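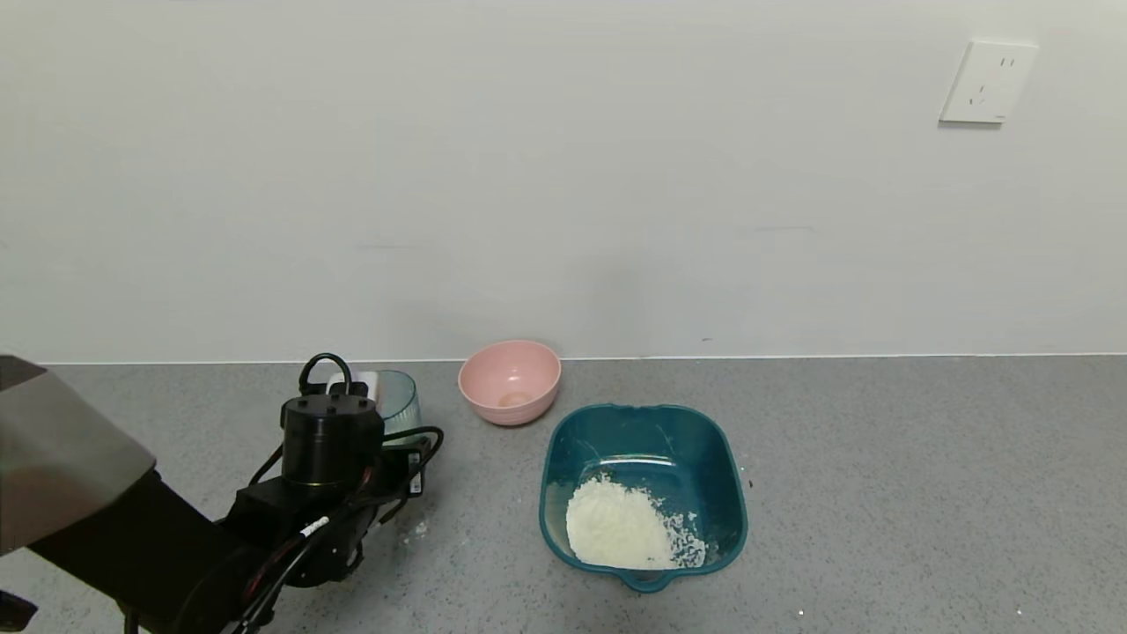
Why Boltenholm went back to paper stock cards

Boltenholm ran its spare parts store on barcode scanners for seven years. In February it returned to handwritten cards for the small items, and the store's manager says the count has been closer ever since.

"The scanners worked as specified," the manager said. "The records drifted when people took two washers and scanned one bag." An audit at the end of the scanner period matched 77 percent of bins to the system. The most recent one matched 98 percent.

Each bin now holds a card with a part number, a reorder level and a running balance. Whoever takes stock writes the new balance and initials it. Cards at or below the reorder level go into a tray, which is cleared at 4 p.m. and keyed into Venter, the purchasing software the company already used.

Large items are still scanned. "A gearbox has a serial number and a supplier warranty, so it stays in the system. An O-ring doesn't need a history."

The change has costs. Keying takes time every afternoon, and the Drokport site, which orders from the same store, can't see small-part balances until it is done. Staff there phone instead.

Asked whether the cards would last, the manager was cautious. "We reprinted them once already. The first batch had the balance column too narrow for four digits."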